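4.3 Wrist view check and plane mask (Jota perception node)

Do this after the arm is homed, before any Rovside planner job. Skip it and the edge finder will guess.

1. Start the node. Wait for "ready" in the log, takes a bit on first run.

2. Open the wrist stream. Set exposure to 2000 and lock it — auto drifts on pale backgrounds.

3. Jog until fabric and pale surface are both in view, fingertips over or near the line between them.
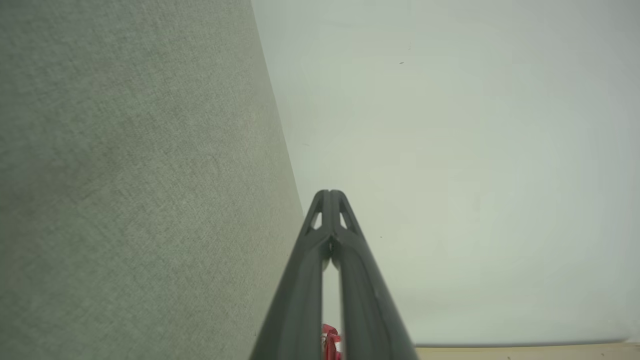
Fig. 4-2. Wrist view, fabric left, pale surface right. Red and white item low between the fingers.

4. Draw the gripper mask. Include the triangular cutouts, else background shows thru and the node reports false corners at the tip.

5. Run edge fit. Needs 800 inliers or more. Lower than that, jog back a little and rerun.

NOTE: small dark specks on a plain surface get picked up as keypoints. Set min_blob to 14. Don't go higher, you start loosing real features.

CAUTION: planner must be in HOLD while you edit the mask. Saving the mask reloads the collision model and queued moves may restart.

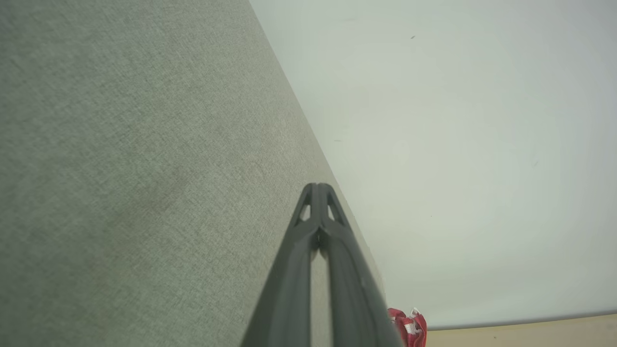 6. Move to a second pose and refit. Same line should come back. If it jumps, lens profile is wrong — load the Barros wide one, restart node, go back to step 3.

7. Save as a Loltska scene file. No spaces in the name.

Error 304 on save = mask and stream resolution dont match. Redraw, do not rescale.

Mask defaults changed in September, older scene files need a redraw too. Questions on the mask format to Nelly Benavides.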